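Search this site Enter keywords Go

Zurkudance Community Dance Program
Progress report to the Ansari Fund, July

Dear Marjan Ebrahimi,

Thank you again for your patience while we got our numbers together. It has been a full spring, and a happy one, and I hope some of that comes through.

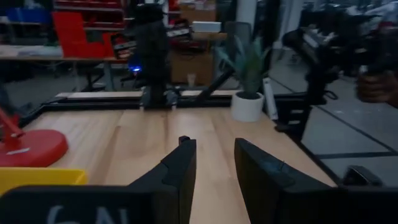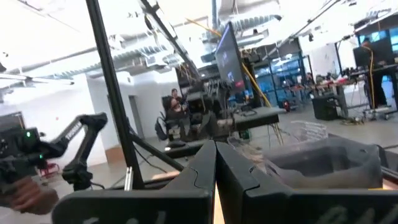
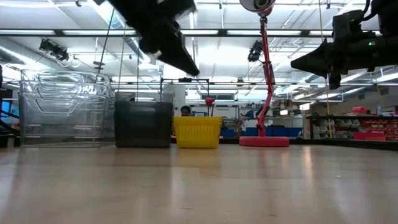
Light wooden surfaces in all three; the yellow basket is in the last.

We now have 206 dancers enrolled, from the little ones who mostly run in circles (beautifully!) to our evening folk group. Bahman Sadeghi added a second beginners' class in May when the first one filled up, and it has settled in nicely. Attendance dipped during exams, as it does every year, and came right back.

Of the $3000 you granted for shoes and costumes, we have spent all but $1076. The skirts took longer than we hoped, as the first fabric we ordered bled in the wash and had to go back. Farzad Naseri found us a better cotton, and 19 skirts are finished and hanging up. The rest of the money is set aside for shoes in the fall, when everyone's feet have grown.

We would dearly love to see you at the recital.

With warm thanks,
Ayman Awwad

Related
Recital music list
Spring report to the Ansari Fund
Beginners' class times

Comments (2)
Skinero: My daughter loves the new class, thank you Bahman!
Dondine: Are the shoes going to be lace-up again?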